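手持ちグリッパー「Plusach」レビュー 布物を半年つまんでみて、指が戻らなくなった話

投稿:11月
カテゴリ:ロボット周辺機器/データ収集用ハンド

Gistowの手持ちグリッパー「Plusach」を6か月使ったので書いておく。用途は布物の片付け作業の収録で、ベッドの上でタオルやシャツをつまむ、引っ張る、畳む、離す、をひたすら繰り返す。うちでは2台を左右の手に持って使っている。

先に結論を書くと、つかむ性能には満足している。ただし指の関節の緩みが原因で「閉じたまま戻らない」故障が出た。しかも本体側では異常として扱われなかった。購入を考えている人はここを読んでから決めてほしい。

■ 良いところ

曲がった指の先で布の端だけを拾える。以前使っていたUmaliの平行グリッパーはシーツまで一緒に噛むことが多かったが、Plusachではかなり減った。トリガーは軽く、午前中いっぱい握っていても指はそれほど疲れない。ネジは六角穴付きなので、手持ちのレンチで分解できる。

付属の収録ソフトBrinadariは普通。起動は遅いが落ちたことはない。

■ 故障の経過

最初の症状は、購入から4か月目に出た。トリガーを離しても右の指が少し遅れて開く。その日は再起動で直ったように見えたので、そのまま使った。これは自分の判断ミスだった。

次に出たのは、2台で布を引っ張り合う動作を続けていた日の夕方である。200回の予定のうち途中で右の指が閉じたまま固まり、トリガーを離しても布が抜けなかった。もう一方の手は引き続けているので、布が張った状態でこちらの手首が持っていかれる。けがはなかったが、同僚のMairéad Lenihanが布を外そうとして指の間に手を入れかけたので、慌てて止めた。固まった指はいつ動くかわからない。
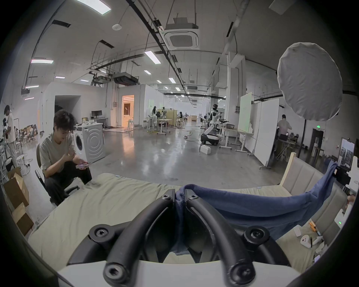
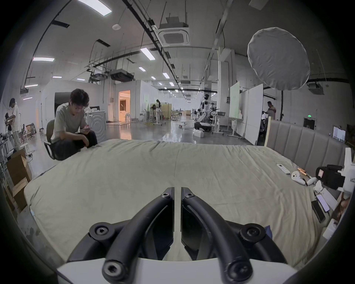

電源を切って分解したところ、右の指の根元側のボルトが緩み、軸がわずかに傾いてリンクが引っかかっていた。布を横に強く引く作業では、関節に斜めの力がかかり続ける。硬い物をつかむだけの使い方なら、ここまで早くは緩まなかったと思う。

困ったのはログのほうだ。Brinadariの記録では、指が固まっていた間も開度の値は正常に変化していた。ソフトが記録しているのはトリガーの位置で、指先の実際の位置ではないらしい。見直すと、指が開いていないのに「開いた」と記録された収録が26本あった。全部捨てた。

■ メーカーの対応

問い合わせへの返信は翌日に来た。交換用のボルトと軸は無償で送ってもらえた。緩み止め剤の使用も認めるとのこと。説明書に締め直しの時期は書かれておらず、そこは改訂を検討中という回答だった。開度の記録については「仕様」の一言で、納得していない。

■ 今の運用

・作業の前に電源を切った状態で全部のボルトをレンチで確認する
・引っ張り動作の収録は短く区切り、間に指を全開にして戻りを目で見る
・固まったら両方の手を緩め、電源を切ってから布を外す。指の間に手を入れない
・開度の値は映像と突き合わせてから使う

交換してからは再発していない。ただ、一度だけ左の指の先のボルトが少し回ったので、右だけの個体差とは言い切れない。

■ 評価

つかみやすさ:5点中4点
耐久性:5点中2点
ソフト:5点中3点
サポート:5点中3点

布を軽くつまむ程度の作業なら勧められる。2台で引っ張り合うような使い方をするなら、締め直しの手間を最初から作業時間に入れておいたほうがいい。買い足す予定は今のところない。開度の記録が指先側の値に変わったら、また考える。

追記:コメントで質問があった緩み止め剤は、中強度のものを使っています。高強度だと次に分解するときに困るので、うちでは避けています。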